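Subject: Re: [Remness-kitchen] Dried chickpeas, soaking and salt

Hello all,

I answer between the lines, I hope it is readable on the phones.

On a morning in August, Salameh wrote:

> I have tried the dried chickpeas from Cudum two times now and both times
> the skins stay hard. I soak them overnight, then I cook them for
> 40 minutes. Should I put the salt in the soaking water or only at the
> end? My aunt says only at the end, my cookbook says the opposite.
> Also, can I keep them in the refrigerator after soaking if I have no
> time to cook?

With salt in the soaking water I have better results. For 600 grams of dried chickpeas I use 2 liters of cold water and one big spoon of salt. In the morning I pour this water away, rinse them well and start with fresh water in the pot. The skins become softer and the taste goes inside. I know that many people learned it the other way, and my mother also did it so, but I compared both ways last winter and I did not go back.

If your water at home is hard, this can be the bigger problem. In our part of Remness it is very hard, and my kettle shows it after one week. A small pinch of baking soda in the soaking water helps. Please do not take too much of it, the chickpeas then taste like soap and they fall apart.
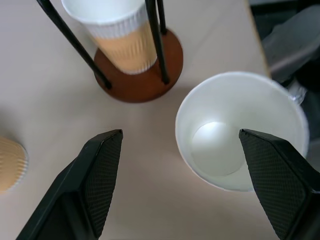

White paper cup, seen from above.

Forty minutes is too short, in my opinion. Mine need more than one hour on a low flame, and old ones can need two. It is not possible to see the age from outside. I take out one chickpea and press it between the fingers, and when it makes no resistance in the middle, I turn off the stove. I leave them to cool in their own water.

For the refrigerator: yes, after soaking you can drain them and keep them covered until the next day. I would not wait longer. For a longer time it is better to cook everything and freeze it in small portions, flat in bags, with a little of the cooking water.

One question from my side. Has somebody baked with the chickpea flour from Flurnance? I bought it for flatbread and the dough was bitter when I tasted it raw. After baking it was less, but my son still noticed. I would like to know if it should be toasted in the pan first, or if my bag was simply old.

Best regards,
Slavica Petek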